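Planning and Budgeting for a Two-Arm Garment Handling Cell: Frequently Asked Questions

Etidska Equipment Planning
Last updated 01/09/2020

These answers cover the questions we receive most often from laundries, rental clothing operators and textile sorting plants before they request a quote. They apply to bench-mounted two-arm cells. Conveyor-fed systems are quoted separately.

What is included in the base price?

The base price covers two arms, two grippers, one controller, the mounting bench, the safety enclosure and standard cabling. It does not cover freight, site electrical work, compressed air, spare fingers or operator training. Sensors are listed on a separate line of the quote, as the number and mounting position depend on the garments.

Do we need two arms, or can we start with one?

One arm can pick a garment from a pile and drop it in a bin. If the job ends there, buy one arm. Folding, inspection and hanging call for a second point of hold. Adding the second arm later is possible, but the bench and enclosure must be sized for it at the start. Customers who order the small bench and then upgrade pay for two benches.

Which garments should we use for the trial?

Send the heaviest and stiffest items in your normal mix, along with the most common ones. Denim is a good test of grip force and payload. Thin knits are a better test of finger shape. A trial run only on towels will tell you very little about trousers.
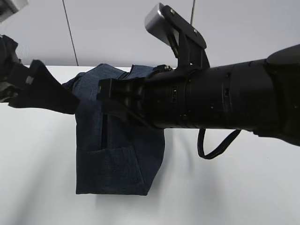 Dark blue jeans held between two black grippers over a white tabletop.

How is payload calculated for clothing?

Use the weight of the heaviest garment in the condition in which it will reach the cell. Damp jeans weigh considerably more than dry ones. Add the weight of the gripper, the bracket and any sensor carried on the arm. Buyers often leave out the last two, and the shortfall appears at full reach, where the arm has the least capacity to spare.

Which gripper fingers should we budget for?

The Jistley finger set is offered in boxy and wide flat profiles. The two arms do not have to carry the same profile. Fingers are wear parts and should be entered under operating cost. Plan on 3 sets for the first year: one installed, one on the shelf and one allowed for the changes that follow the trial.

Should the sensor go on the arm or above the bench?

An arm-mounted sensor gets closer to the fabric and moves with the gripper. It also adds weight and a cable that must flex with every cycle. A fixed sensor is cheaper to maintain but can lose sight of the work when an arm or a fold of cloth passes in front of it. If the budget allows only one, decide after the trial. Leave a line in the budget for both until then.

What should we allow for cables?

Cables on moving arms need slack, and slack needs clearance. Measure the space under the arm as well as the space above it. Include replacement cables in the annual maintenance figure. The base price includes one full set, installed.

How much floor space is required?

The standard enclosure is drawn for the Mitex bench. Allow access on 3 sides for maintenance, plus a lane for carts. Ask for the floor drawing before you commit to a location. Columns, drains and low ductwork are the usual causes of a redesign charge.

Does the work surface matter?

Yes. A plain, light, matte surface gives good contrast with dark clothing and poor contrast with white linen. Operators handling both should order a reversible top. Replacement tops are order code 666.

How should we estimate throughput?

Do not use the arm speed in the data sheet. Cloth swings and settles, and the cell has to wait for it. Time a full cycle during the trial, including failed picks and second attempts, and use that number in your payback calculation. If the cell still pays for itself with a person on hand to clear faults, the case is sound. If it depends on unattended running from the first day, wait.

Can we lease?

Leasing is available through Jitpraphai on complete cells. Fingers, cables and other wear parts are excluded. The lease begins at site acceptance, and the bench and enclosure must be returned with the arms.

When do we need to order for this budget year?

Orders placed by the end of July are scheduled for delivery in the same calendar year. Later orders move to the next schedule. The trial has to be completed before an order is accepted, so sample garments should be sent well ahead of that date.

What do you need from us for a quote?

A garment list with weights, the target cycle time, a floor plan with ceiling height, the available power supply, and a note on whether items arrive damp or dry. Quotes prepared without weights are marked provisional and cannot be used for lease approval.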